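Prerkside Play Library extends block lending to nurseries and childminders

The Prerkside Play Library has confirmed that its block lending service, until now open only to families, will be available to nurseries, childminders and infant schools from March. The service is supported by a grant of £4,000 from the Younis Trust.

Under the new arrangement, settings may borrow up to 14 sets at a time for one half term. The collection now holds roughly 3,000 pieces, among them cubes and cylinders in plain, strong colours. Each set is packed with a card of simple activities for adults and children to share, such as sorting by colour, naming shapes and placing pieces in a row.
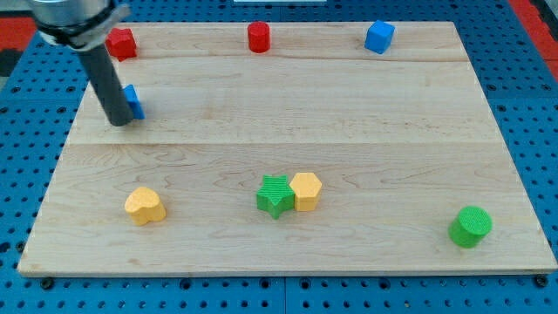 Settings with little floor space will also be able to borrow a flat board, which gives children a firm and level surface to work on. Boards are lent on the same terms as the sets and should be returned with them.

The Library regards block play as a valuable part of the early years. Children learn to compare, to turn a piece in the hand and to talk about what they are making - skills that support later work in number and language.

Collection and return will take place at the Library's rooms in Sorkar Hall, where staff will check and clean each set before it is lent again. Delivery within Prerkside can be arranged through Prindetti Carriers for a small charge.

Membership for settings is free in the first year. Application forms may be obtained from the Library desk or by post. Places will be offered in order of application.

Ends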